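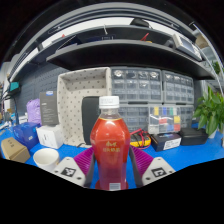
Ticket: founder application stuck at step 2
Opened by: Hanane Bouzid, 11th January

Hi Tarmont team! I'm applying for the February startup residency in Arnby and the form won't let me past the team page. I fill in both co-founders, hit Save, and it jumps right back to the start with everything blank (I've typed our pitch 9 times now, I could recite it asleep). Chrome and Firefox do the same thing. My pitch is under the 2000 character limit, I checked.

Update: tried it on my phone, same result. I also took out my co-founder's age — she's 18, so I wondered if the form was fussy about that — and still no luck.

Update 2: got it! Our company name, Ketdale, had a stray space after it from when I pasted it in. I deleted the space and the page saved right away. Could you please make the form show an error for that? I'll leave this open until my confirmation email comes through.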